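The garment room at Jornness House receives, sorts and hangs donated clothing on behalf of the Inier Clothing Service. The pages in this gallery record the two stations through which most everyday garments pass: the sorting table and the hanging rail. They are published for partner organizations and for households that wish to know how their donations are handled.

In the past year the room accepted 3124 garments. Of these, 633 were trousers and jeans, and more than 246 were sweatshirts or light jackets. The remainder consisted of shirts, knitwear, children's clothing and household textiles. Items that cannot be offered again as clothing are passed to the textile recovery program operated by Ota.

Inquiries about the gallery may be directed to Heledd Wogan, Collections Manager, at the Jornness front desk.

## The Sorting Table

Garments are laid out on a white surface so that marks, loose threads and worn seams can be found easily. Bright colors are kept apart from whites once they leave the table. Cords and straps are checked for fraying and are either returned to the garment they belong with or placed in the spares drawer.

Red fabric with a thin white stripe, beside a wrinkled white cloth and a blue cord or strap.

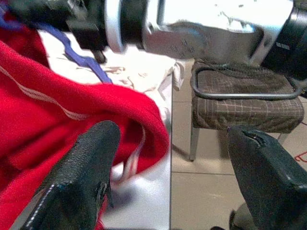 ## The Hanging Rail

Trousers, jeans and outer garments are stored on hangers whenever space allows. Folded storage is reserved for knitwear, which loses its shape when hung. The rail is cleared each evening at 5:30, and its contents are transferred to the issue room on the ground floor.

White jeans on a purple plastic hanger, with a red garment farther along the chrome rail.

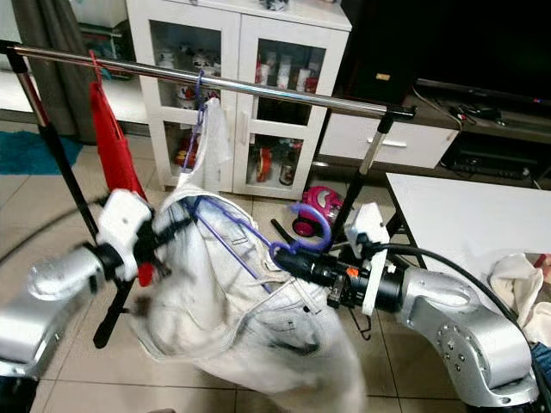
Jeans are hung by the waistband, with the legs falling straight and the pockets turned in. Creases at the waist are smoothed by hand. Garments that remain creased after a night on the rail are steamed before they are issued, and a paper tag showing the size is attached to the first belt loop. Sizes are recorded as printed on the maker's label; where the label is missing, the waist is measured flat and the figure doubled.

Plastic hangers are reused until they crack. Jõgi, the laundry that serves the building, returned 187 hangers to the room in February, and further contributions of adult-size hangers are welcome. Wire hangers are not accepted.

## Donating Garments

Clothing should be clean, dry and free of pet hair. Pockets should be emptied, zippers closed and belts removed. Donors are asked to place white and light-colored items in a separate bag and to tie the bag loosely.

Donations are received at the side entrance between 9:00 a.m. and 3:30 p.m. Receipts are available on request at the time of delivery and cannot be issued afterward.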